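From: list member, Fontana building, third floor
To: flamau-households
Date: May 4, 2021
Subject: Re: [flamau-households] Bags, and what comes home in them

Dear all,

Replying to the message from the second floor, quoted here so those on the digest don't have to go digging:

> I've read the whole thread on unpacking and I still don't see the
> problem. You bring the bag in, you put it on the counter, you empty
> it. It takes two minutes. Why are there 39 messages about this?
>
> Also, does anyone else find that the thin see-through bags are
> useless for a second trip? I've gone back to my canvas ones. The
> Brurard store will still give you the thin kind if you don't say
> anything at the register, and I wish they'd stop.

Taking these in order.

You have a counter. I've seen your counter. Those of us on the third floor have a strip of laminate the width of a toaster, and the toaster is on it. So the shopping goes on the carpet, along the foot of the room divider, and gets sorted from there. I've done it this way since we moved in and I recommend it, provided you have decent knees and no dog.

My method, for what it's worth. Everything comes out and gets stood in a row against the divider, tall things at the back if there are any tall things. Then I walk the row once for the kitchen, once for the bathroom, and once for the closet where we keep what we bought because it was on sale. Anything left over after three passes is something I didn't mean to buy, and it stays on the carpet until somebody eats it or asks what it is.

The weak point is the last bag. By then the row is full, the frozen stuff has been dealt with, and virtue has run out. The last bag sits. I have known a last bag to sit until July.

As for the thin bags, I'm going to defend them, knowing what that does to my standing on this list. With canvas you have to look inside. With the clear kind you can stand across the room with your coffee and make an educated guess. "Something blue, mostly, and maybe a can" is enough for me to decide it can wait. Canvas gives you no such grounds.

I did try the Flirkix folding crate someone recommended back in message 21. It folds beautifully. It also folds when you pick it up with potatoes in it, so it now holds other bags.

My own last bag: 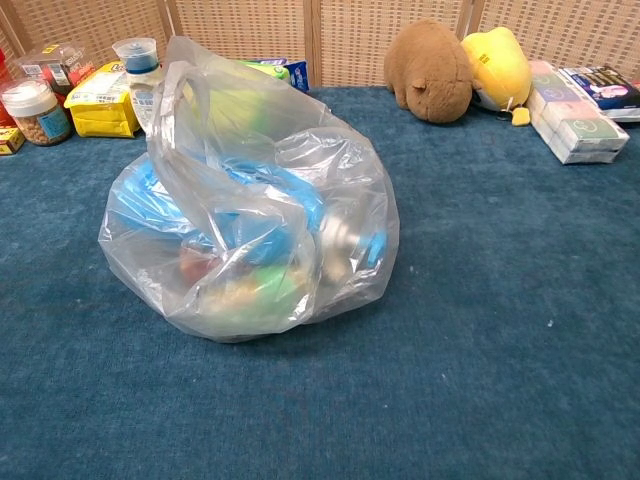

Last bag, still tied up in its own opinions. Snack jar and the rest of the row behind it, against the divider.

I'd say the kitchen pass is going to be short, going by that jar, as it will be open before it gets there.

Two practical points before I get told off for length. If you sort on carpet, put down a towel for anything from the freezer – I speak from a stain. And if you're throwing out clear bags, leave them on the hook by the mailboxes, folded or not. I'll take up to 300, and I'm only partly kidding.

Does anyone know if the Brurard store still takes back the glass jars? The sign has gone.

Third floor, Fontana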